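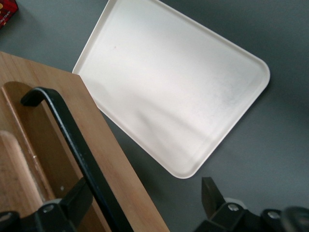 Zofia Pawlak
Markets Reporter

Flirnine, the Drellosdale maker of hinges, latches and other things people notice only when they squeak, told shareholders on Jul 29, 2026 that it has found the perfect investment. It is Flirnine.

The company plans to buy back up to 5 percent of its own stock over the coming year. Its chief executive, Ruairí Nic Aodha, called the shares "plainly undervalued" in a letter to investors. He used the same phrase in last year's letter, when the price was a good deal higher, so he can at least claim to be consistent.

The stock closed up a little on the news and gave most of it back in late trading. By the standards of Flirnine, whose shares can go a whole morning without changing hands, that was a riot.

Buybacks are popular with management teams for reasons that are easy to follow. Fewer shares means each remaining one gets a bigger slice of the profit, and earnings per share go up even if earnings don't. Executive bonuses at Flirnine happen to be tied to earnings per share. The letter gets to this on its last page, in a footnote, in a type size usually kept for side effects.

Nic Aodha has put some of his own money in as well. A filing shows he bought 500 shares in July, his first purchase on the open market since he took the top job. He already held a much larger pile, nearly all of it granted to him as pay.
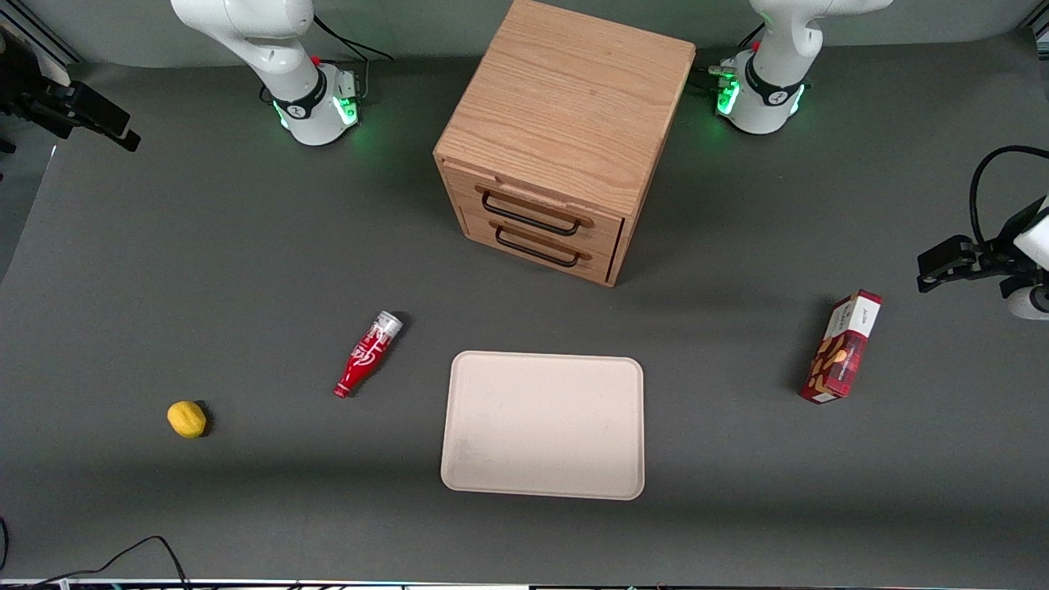 Two white arms and a light oak cabinet on a gray tabletop.

Not every owner is thrilled. Ntuli, a small fund that has held the stock through two recessions and one rebranding, said it would have liked a dividend. "We know what to do with cash," the fund wrote to the board. "We are less sure that the company does." The board thanked Ntuli for its continued engagement, a reply that can be read in several tones of voice.

The fund has some history on its side. Flirnine's last buyback ended just before a weak year for home building, and the shares it retired could have been had for far less a few months later. The company now describes that program as "completed." It is hard to argue with the word.

There is a case for trying again. Flirnine has little debt and, since it bought its smaller rival Trorthorpe, not much competition in cabinet hardware. Sales slipped last year but margins held. If builders get busy again, today's price may look cheap, and those who grumbled will remember having liked the idea all along.

The annual meeting drew 347 shareholders, more than the room in Drellosdale had chairs for. One asked whether the company had thought about spending the money on new products. Nic Aodha said everything was under review. Another asked about the coffee, and got a longer answer.

Purchases can begin once the quarterly results are out. The company is under no obligation to buy a single share, as the last paragraph of its announcement makes clear, and it may stop the program at any time without notice.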